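Busomow opens its doors on the Jestdale bed-making project

Busomow has passed 349 hours of recorded household work at its Jestdale site, and we couldn't be happier with how it's going! The team of 14 spends each day making beds, smoothing sheets and packing bags with hand-held grippers, so that our learning system has plenty of real examples to copy from.

"Sheets are wonderfully awkward," says project lead Manon Bergeron. "They never crease the same way twice – and that's exactly the kind of practice we want to give it."

Each task is repeated 60 times before the bedding is changed. The next batch, recorded with our partners at Kang, starts in August and adds towels and pillowcases.

Visits can be booked through the Busomow press desk from 9 in the morning.
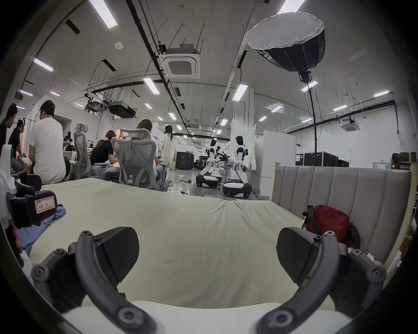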